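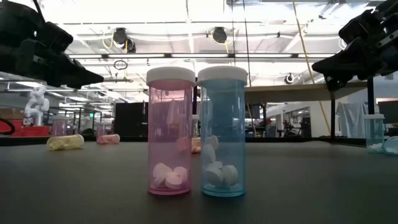
October
By the Medicines Storage desk, Omirport

Tablet bottle check, tinted containers, bench 7

Scope: translucent plastic bottles with child-resistant caps, holding loose round tablets. Liquids and blister packs are on the separate Cilitz sheet.

1. Cap seated square on the neck, no gap visible at the skirt.
Pass. Press down and turn. If the cap opens on a turn alone, reject it.

2. Ridges on the cap clean and unbroken.
Pass. Wipe with a dry cloth only.

3. Wall free from cracks, checked against the light.
Pass with comment. Pink and blue plastic hides fine cracks near the base. Turn the bottle fully before signing.

4. Tablets whole, white, no dust at the bottom.
Comment: judge colour with the tablets tipped into a tray. White tablets look pink through a pink wall.

5. Fill level agrees with the record.
Open. The level against the wall is no guide, as tablets settle unevenly and some stand on edge. Count and enter the figure. Batch 396 to be counted again on Monday.

6. Label present, with name, strength and expiry.
Not applicable until issue. No unlabelled bottle leaves the bench.

7. Bottles kept upright.
Fail. Stand up any bottle lying on its side and check its cap again under item 1.

8. Colours kept apart in storage.
Open. Pink to the Hämmerli drawer, blue to the Rundetti drawer. Yellow has no drawer yet; hold on shelf 19.

Rejected caps are not to be refitted. Bag them with the bottle and write the item number on the bag. Form 700 is needed for items 1 and 3 only.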